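Sturnen Shoes
Simulated household pickup episodes, release 4

Sunday, October 14, 2018

Summary

Sturnen Shoes is a set of 2862 simulated episodes for training policies that find footwear on a floor, walk to it and put it away. All episodes were recorded in the Emavex renderer with a humanoid body under teleoperation. Each episode holds the head camera stream, joint positions, commanded joint targets, gripper state and one line of instruction text.

The set covers one task family only. It was built as a companion to Lodhi, our tabletop set, and shares its file layout. A loader written for Lodhi will read Sturnen Shoes without changes, except for the instruction field, which moved from the episode header to a separate text file.

Rooms

There are 13 room layouts. Layouts differ in floor material, furniture and lighting. Shoe models are drawn from a shared pool and dropped at a random position and heading inside a marked floor region, so pairs are often split and mismatched shoes are common. An episode may start with a single shoe or with several.

Four layouts contain large mirrors. We kept these in the main split. Policies trained on earlier releases tended to treat reflected floor as open floor and reflected furniture as obstacles, and the errors did not show up in the aggregate score.

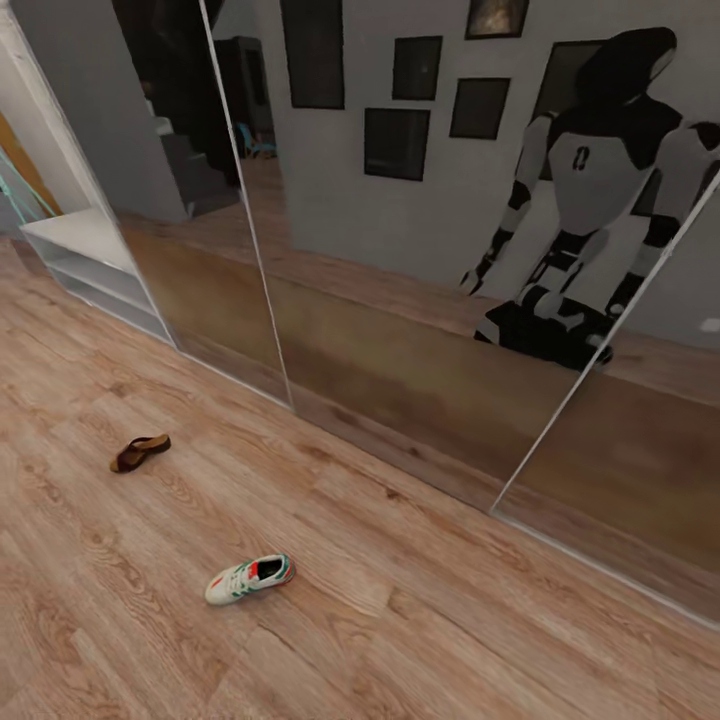
Mirror layouts

The start view in the bedroom layout has a brown flip-flop and a white sneaker on the wood floor, with mirrored wardrobe doors behind them. The robot's own body shows in the glass, along with picture frames on the reflected gray wall. Depth is rendered to the glass surface, so the color and depth channels disagree about what lies past the doors. Segmentation masks label the whole panel as "mirror" and do not label objects seen in it. The robot's reflection is therefore not marked as robot. Users who need self-masks should take them from the body mesh and not from the segmentation channel.

Recording

Operators wore a headset and saw the same head camera stream that is stored in the episode. They had no outside view of the robot. Commands were logged before smoothing – the smoothed values can be rebuilt with the script in the tools folder.

An episode ends when the operator presses stop or the time limit runs out. Failed attempts are kept and flagged in the header. Episodes in which the robot fell were removed.

Splits

Train, validation and test are divided by shoe model. Every room appears in all three splits. For tests on unseen rooms, use the alternate split file, which holds out 4 of the 13 layouts, one of them with a mirror.

Known problems

In 7 episodes the instruction names a shoe that is not in the room. They are listed in errata.txt and skipped by the default loader.

Thin straps on sandals sometimes pass through the fingers during a grasp. The contact flag stays off when this happens, even if the sandal is lifted.

Mirror tint is fixed per layout and does not follow changes in room lighting.

Head camera timestamps lag joint timestamps by one step in episodes recorded before the October patch. The loader corrects this by default. Set align to false to get the raw values.

Use

The set is meant for imitation learning and for testing perception around reflective surfaces. It has not been checked against a physical robot. Grip forces come from a simple contact model and should not be used to tune hardware.

Baseline checkpoints are in the Jultley repository, under the same release number as this card.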